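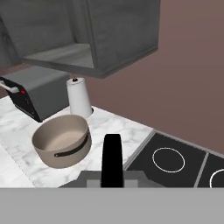 Pre-purchase inspection checklist, kitchen arm cell, with comments

By the equipment planning desk, Junstead
Mar 10, 2020
4 min read

To be filled in before any purchase order goes out. Answers are Yes, No or Open. An Open item holds the order until it is closed.

1. Counter layout

1.1 Simulated counter matches our drawing. Open.
Comment: The drawing has the cooktop set into the counter with an overhead cabinet to the left. Cabinet height still has to be measured on site. The number in the January file was copied from the old kitchen.

1.2 Arm can reach the pot without touching the overhead cabinet. Open.
Comment: Depends on 1.1. Brindska will rerun the reach check once they have the height.

1.3 Paper towel roll kept away from the burners. No.
Comment: It stands on the same counter as the cooktop. Move it to the far end or budget for a wall holder. Wall holder is $21.

1.4 Toaster has its own outlet, clear of the arm cable. Open.
Comment: No outlets are modeled on the wall. Electrician to mark them on the drawing before we price cable runs.

2. Gripper

2.1 Fingers rated for hot cookware. No.
Comment: The standard Loko fingers are not. Heat-rated set is $199 and takes longer to ship. Order two sets, one as a spare.

2.2 Gripper can hold the pot by its handle. Open.
Comment: The pot in the model has a dark strap handle that wraps around the side. Ours have long straight handles. Either send Brindska our pot dimensions or buy pots like the modeled one. Dimensions are cheaper.

2.3 Finger covers can be removed and washed. Yes.

3. Stops and guarding

3.1 Emergency stop within reach of the operator. Yes.
Comment: Two buttons in the quote. Keep both.

3.2 Cooktop power cuts when the arm stops. No.
Comment: Not in the quote. Teixeira can supply a relay box and fit it for $200. This has to be in the first order – we will not run the burners without it.

3.3 Floor marking around the cell. Open.
Comment: Tape is in stores. No cost.

4. Budget

4.1 Quote covers base mount, controller and install. Yes.
Comment: $2,886 for mount and install, controller listed separately under the lease. Check that the lease start date is the delivery date and not the order date.

4.2 Spare parts line included. No.
Comment: Add the second finger set and one cable.

4.3 Training hours included. Yes.
Comment: One session only. Night shift will need another.

Result: hold. Items 1.3, 2.1, 3.2 and 4.2 go back to purchasing for a revised quote. Open items stay with planning until the site visit.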